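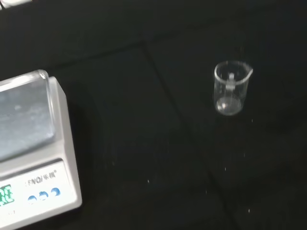 Resting times for meatloaf - Trurby Kitchen Forum

Skisten
Members are asked for their views on resting a meatloaf before slicing. The Branedeo recipe book recommends 9 minutes. Mine was baked at 200 degrees and fell apart on the plate.

Baumgartner_Road
Nine minutes is too short for a large loaf. I would suggest twenty, under loose foil. The centre should read at least 70 degrees before it leaves the oven.

pantry_220
I must disagree with the previous reply. Foil softens the crust, and a crumbling loaf usually wants more egg - the resting time has little to do with it.

Skisten
Thank you both. The recipe calls for one egg to 200 g of breadcrumbs. I shall add a second and leave the foil off.

Baumgartner_Road
I would still wait the twenty minutes.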